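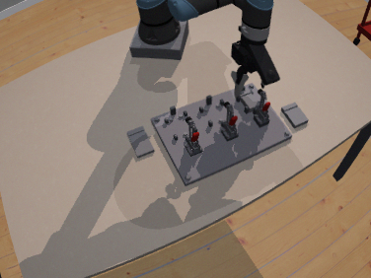 Rorgate Court Tracker, reviewed
Posted Nov 22, 2021

I have paid for Rorgate since July, and I still can't decide whether it is a research tool or a very expensive alarm clock. The pitch is simple enough. You give it a case, a judge or a ministry, and it tells you when something moves: a hearing gets pushed back, a ruling is published, a vacancy on the bench gets filled. A subscription costs $490 a year. For a freelancer covering corruption trials, that hurts.

I set it to follow seven cases. Four produced alerts I could use, usually the same morning the registry updated its own page. Two produced nothing at all, although one of them had a bail hearing that I sat through in person. The last sent me the same adjournment notice every day until I muted it.

The search is decent. Type in a defendant's name and you get filings in date order, with the court's own reference attached. Accents are another story. My colleague Tomás Magalhães looked up a Portuguese appeal and got no results until he stripped every mark out of the name, and then he got three pages of strangers.

What bothers me most is the "independence score" — a number given to each judicial appointment. The help page says it weighs who nominated the judge, who sat on the panel and how long the post stood open. It doesn't say how much each part counts. I wrote to ask and was sent a link to the same help page. I wouldn't print that number, and I'd be wary of an editor who did.

Flukier is cheaper and uglier, and covers fewer courts, but it shows its sources next to every entry. Hebden has better archives if your interest is old inquiries. Neither sends alerts worth having.

If your newsroom is paying and you follow appeals in the larger countries, take the trial month and check every alert against the registry. I have let my renewal lapse and gone back to calling the clerk's office, where they pick up before lunch, mostly.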